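Carko 14 Tennis Ball Machine

Sold by Pelkonen Racquet Supply
Price: $782
Ships from our Ohio warehouse
Page last updated August 2, 2022

Every ball machine maker claims its product will fix your backhand. Carko makes the claim twice on the box. We've sold ball machines long enough to doubt it, so read this page before you read theirs.

What it is

The Carko 14 is a battery-powered ball machine for home courts, clubs and small teaching programs. It throws regular pressurized or pressureless tennis balls using two spinning wheels. The hopper holds 121 balls, if you pour them in loosely and don't mind a couple sitting on the rim. You set speed, spin and the time between balls on a panel at the back. There is a remote, and it works from the far baseline if you point it at the machine and hold still.

The number in the name doesn't refer to anything we could find. We asked Carko. They said it was the fourteenth design they tried.

What it does well

It feeds the same ball to the same spot. That sounds dull, and for a lot of players it is the whole reason to own one. If your partner's feeds wander all over the court, you will notice the change in the first few minutes. The wheels keep their speed well even when the battery is low, which we can't say for every machine in this price range.

The handle and wheels are decent. One adult can roll it from the car to the court. Getting it into the car is another matter, and people with bad backs should ask for help or look at the smaller Oson.

What the box says, and what we think

"Tour-level speed." The top setting is quick. It is also wild. Past the three-quarter mark on the dial, balls start landing long or spraying wide, and we would leave it alone.

"Random mode simulates a real opponent." It swings left and right. A real opponent hits short, hits high, changes their mind and tries to hide what they're doing. You can hear this thing turn before every shot, and after one hopper you'll be cheating toward the sound without meaning to.

"Heavy topspin." Medium topspin. The ball kicks up to shoulder height on a hard court if the balls are fairly new. With old balls it sits up at the waist.

"All-day battery." Nelli Partanen, who runs our test court, used one through most of March and never got a full day out of it. A long morning of steady feeding is fair. Cold weather cuts into that. The charger is slow, so plug it in the night before.

Should you buy one?

Maybe. A good share of the machines we sell end up in garages by the next season, and used ones come back to us hardly worn. If you play once a week and have somebody to hit with, spend the money on lessons. If you practice alone, or you coach juniors and your shoulder is tired of feeding, the Carko will earn its keep.

We are often asked how it compares with the Hallico. The Hallico costs more, has an app and looks better. The app lets you save drills, and some coaches swear by it. We found ourselves using the same two drills over and over, and you can set those on the Carko with a dial.
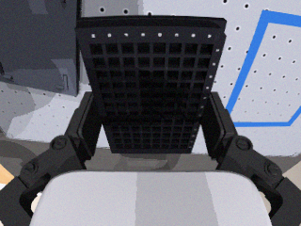
Balls matter more than people expect. Don't mix new and dead ones in the same hopper, or you'll spend the session blaming the machine for shots that land in different places. Pressureless balls last longer but feel heavy on the arm. Wet balls slip on the wheels and leave fuzz behind, so wipe the wheels down with a damp rag if you've been caught in the rain. Carko sells a cleaning kit for $20. It's a rag and a bottle.

In the box

Ball machine with hopper
Battery (installed)
Charger
Remote with coin battery
Printed manual

Not in the box

Tennis balls
Rain cover
Pickup basket

Warranty and returns

Carko covers the motor and the wheels for one year. The battery is covered for six months, and they will ask for your receipt. Keep the carton. You have 14 days to send the machine back to us for a refund, less shipping, and we'll take it with fuzz on the wheels as long as it still runs. We won't take it with sand or clay packed in the feed tray, so clay court players should try it on a tarp first.

The extended warranty is offered at checkout. Most of the repairs we see are worn wheels and tired batteries, and the extended plan covers neither.

Related items

Oson compact ball machine
Hallico ball machine with app
Replacement wheels for Carko 14 (pair)
Pressureless practice balls, bag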